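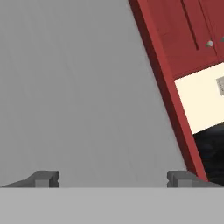 Painting kitchen cabinets red – primer and number of coats?

Forum: Paint and Finishes

tallowbrook
We're redoing the kitchen in a house we bought in December. The cabinets are solid maple with a clear factory finish, in good shape, and I'd like to paint them a brick red. Walls are staying light gray. I have done trim and one bathroom vanity before, both white, so I'm not new to a brush but I have never used a strong color on anything bigger than a door.

There are 17 doors and drawer fronts plus the boxes. Plan so far:

Degreaser, rinse, let dry overnight
Scuff with 180 grit
One coat of bonding primer, white
Two coats of Lavent cabinet enamel in satin

The guy at the paint counter said two coats would cover. My sister painted a dining room red and says she lost count after four. Who is right? I'm brushing and using a foam roller, no sprayer.

Udell_Rd
Your sister. Reds are made with clear bases and a lot of organic pigment, and those pigments don't hide well. Over white primer you will see pink through it after two coats, mostly at the edges of the door profiles where the paint pulls thin.

Get the primer tinted gray. Ask for a mid gray, and the store may have a chart telling them which shade goes under your color. I did a set of built-ins this way and it took three coats. The test board I did over white took five.

pegboard_phil
Agree on the tinted primer, don't agree that brick red is as bad as you're making it. Brick has brown and some black in it and covers a lot better than a fire engine red. I did an island in a brick color over plain white primer and two coats was fine. A third would have been a waste of a weekend.

Udell_Rd
What sheen, and how were you putting it on?

pegboard_phil
Semi-gloss, sprayed.

Udell_Rd
Well, he's rolling. You can't compare the two. A 4 inch foam roller leaves a much thinner film than a sprayer does.

pegboard_phil
Fair enough on the film thickness. I'd still paint one door and look at it before buying three coats' worth for the whole room.

Salma Morsy
Couple of things from having done this for pay for a while.

180 is OK for a scuff but vacuum and wipe with a damp cloth after. Tack cloths can leave a residue that some waterborne enamels don't like.

Number the doors. Put the number in the hinge cup hole and cover it with tape, and keep the hinges bagged with the same number.

Do the backs first, then flip. If the fronts get a mark from the drying rack you will be looking at it every morning.

Red also stays soft longer than white in most lines because of all the colorant. You can recoat when the can says, but don't put bumpers on or close the doors hard for a couple of weeks. I've seen doors stick to the face frame and pull paint off at the corners.

tallowbrook
Thanks all. Didn't know about the soft cure. The kitchen gets used every day so I may do it in two batches, uppers and then lowers.

Has anyone used Vasilakis instead of Lavent? It's $20 more a gallon here.

knottypineken
Used both. Vasilakis levels better with a brush. Lavent dries faster, and that's good or bad depending on how warm your garage is. For flat slab doors I wouldn't pay the extra. For raised panel I would.

Whatever you buy, box it. Pour all the gallons into one bucket and mix. Two cans of the same red from the same store can be off enough to notice.

Salim Nyamweya
Going to be the one who says leave the maple alone. Clear maple in good shape next to light gray walls is a nice kitchen, and paint on maple doors will crack at the joints the first dry winter. We got a quote of 2,000 just to have ours stripped back after the previous owner painted them.

pegboard_phil
Hairlines at the joints happen with any solid wood frame. You see them on white. On a dark red you have to go looking.

Salim Nyamweya
I see them on ours, and ours were dark green.

tallowbrook
I hear you, but the maple has gone pretty orange and we both dislike it. It's getting painted.

tallowbrook
Update, 27 March 2024. Did one door over gray primer and one over white, both with the foam roller. After two coats the gray one is solid on the flat part and a little thin on the inside bevel. The white one needs at least one more everywhere. So gray primer and three coats. I bought Vasilakis because the doors are raised panel. Starting the uppers next.

Udell_Rd
Brush the bevels first on each coat, then roll the flats while it's still wet. That should take care of the thin spots.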